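**Two-arm sorting cell from Veron, four months in. Review from the bench side**

Writing this on my break so forgive the state of it. Somebody on the Tistbridge board asked what the Veron cell is like to work next to, not what the brochure says, so – this is from a person who stands beside one all shift. I don't buy the kit. I just get the kit.

Background, quickly. We're a small cable and harness rework shop, part of Ollamberg. Returns come in as bags of mixed wire, we sort it, test what's worth testing, bin the rest. Before the cell that was four of us at a long bench with trays, all day. Fiddly, dull, bad for the thumbs. The cell went in to do the first sort. Price as quoted to us was 1,591 a month on the lease, service included. No idea if that's good. The manager seemed pleased.

Setup. Took the fitters a morning, then most of a week of tweaking that the leaflet doesn't mention. Needs more room than you'd think, becuase you want to get round both sides. We lost the good window. Still cross about the window.

What it does well:

- Single loose wires, decent length, not much curl. Picks and drops all day.
- Keeps the same pace at 4pm as it does at 8am. I don't.
- Quiet. Quieter than the old extractor, anyway.
- Doesn't mind the boring bags. There are a lot of boring bags.

What it does badly: knots. Anything properly tangled and it will have a go, have another go, then stop and wait for one of us. Thin stuff is the worst. On a bad morning I've had 14 stops before tea, on a good one none at all. Depends entirely on who packed the bag at the other end.
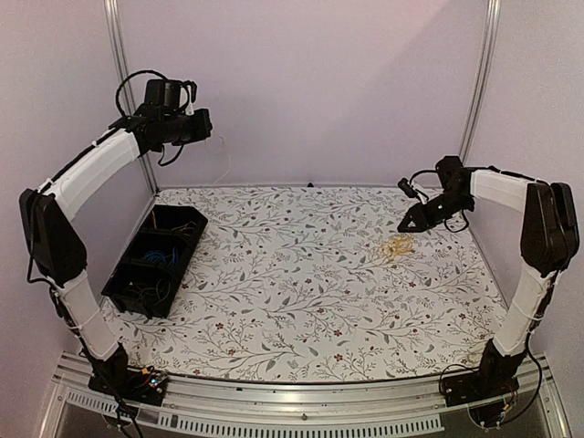 So the job has changed, and this is the bit I'd want to know if I was you. We used to sort. Now we untangle, and we mind the cell. Two of us on it, two moved over to test. Nobody was let go, credit where due, but nobody was asked either. It was up on the board one July morning with our names already in the boxes.

Moving to test was a step up for the two that went. More pay, bit of training, they like it. The two of us left got the same money for a different job. Minding sounds easy. It's bitty. You can't get into a rhythm, you start on a tangle and the thing beeps, you clear it, go back, where was I. By the end of a shift I'm less sore and more tired, if that makes sense. My thumbs are honestly better. My head isn't.

The other thing is talk. Long bench, four people, you chatted. Now it's two of us either side of a machine, and the other two through a door. Small thing. I notice it every day.

Training was poor. Veron sent a 30 minute video and a laminated card. The card covers stop, reset, and who to ring. It does not cover what to do when it's got hold of one end of something and you've got the other (let go, hit stop, then sort it out. Learnt that ourselves). We wrote our own sheet in the end and taped it up, and the service people have since asked for a copy, which – fine, but I'd have liked a mention.

Service itself is good. They pick up the phone. Had one proper fault, sorted the next day.

Compared with the Pillai unit our other site has: the Pillai is single arm, slower, cheaper I'm told. I did a fortnight's cover over there. It gives up on knots sooner, and I prefered that. The Veron will fight with a tangle and leave it tighter than it found it. If there's a setting for how long it tries, we haven't been shown it. Please, somebody, show us it.

Would I tell you to get one? If your stuff arrives fairly tidy, yes. If it comes in like ours, get it, but do these first:

1. Ask the people on the bench where it should go. Before the fitters come.
2. Swap round. We now change over at dinner so no one minds it all day – took us weeks of asking.
3. Pay the minding as its own job. It is one.
4. Lean on whoever packs the bags. A twist tie on each bundle has done more for our stops than any update.

Three and a half out of five. Would be four with the window back. Break's over, will answer questions tonight if I get chance.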